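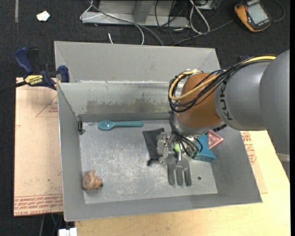
Our project dealt with sorting mixed household things out of a large sheet-metal bin, the kind a thrift warehouse uses for small donated goods. We wanted to know which objects are easy to find and lift against bare gray metal and which get missed. The teal plastic spoon near the rear wall is an easy case, with a glossy bowl and a color nothing else in the bin shares. The flat black fabric pouch is harder - it has little height and no stiff edge to take hold of.

Eun-ji Choo
Nov 8, 2019

Method

We put together a set of 14 objects in May, mostly kitchen tools, pouches and small packaging. Each trial used 2 objects placed apart on the bin floor. We ran 40 trials and wrote down the object, its position and whether it was lifted on the first try.

Results

Stiff objects were lifted on the first try in most trials. Fabric did worse, mainly when it lay flat. Position mattered more than we expected. Objects close to a wall were slow to reach, and thin ones sometimes slid into the corner. Scratches on the floor had no effect we could measure.

What we would change

The object set was too small, and only 11 of the objects were used more than once. We would add more soft items and fold some of them - a folded pouch should be easier to grip than a flat one. We also need a better way to note position than a hand sketch.

Last updated by the Gelness project group

Contact | Copyright Gelness student projects | Back to top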